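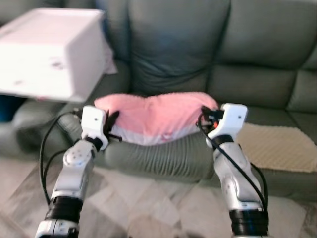 I went to the Onderden furniture open house in October expecting to be sold something, and I was right. The invitation promised "three rooms, three ways of living." What I got was three sofas, a lot of cushions and a cup of coffee that had been standing a while.

The first room belonged to Vasus, and the leather sofa was the main attraction. It's grey-green, a color I liked more than I wanted to, and the front of the seat is covered in fine vertical pleats. The card called this "relaxed tailoring." I have owned a pleated leather chair, and what I remember is crumbs. When I asked how you clean between the folds I was handed a leaflet about conditioning cream.

The price is $2,079. The cushions are extra.

That brings me to the pink one. It's a fuzzy rectangle, plush on top, with a pale band along the edge, and it is listed at $89. I'm willing to believe it's pleasant to nap on. I'm less willing to believe the claim that it "lifts the whole room." Pink on grey-green does look good, I'll give them that, but so would plenty of pink cushions that cost a good deal less. The band was a bit wrinkled too, and I'd want to know what it looks like after a winter with a dog.

Sýkora had the second room, all side tables and lamps. The cheapest lamp was $279 and the switch was on the cord, down by the floor, where I would have to kneel to find it. The tables were better. One had a drawer that closed without a shove, and I opened and shut it several times while the salesperson waited for me to say something.

The Plusow room was the smallest and the busiest. Everything there folds, stacks or turns into a bed. The sofa bed took two staff members to open – not a great sign – and the bar across the middle was right where my back would go. They told me it softens with use. I have heard that about shoes.

So was it worth the drive? Parking was easy, and you can sit on everything for as long as you like, a thing I can't say of most showrooms near me. I went back to the leather sofa before leaving and sat there for about 20 minutes. It's deep, a little slippery, and firmer than it looks. I still wouldn't pay for the pleats. I did take the leaflet home.

Contact | Copyright, all rights reserved | Back to top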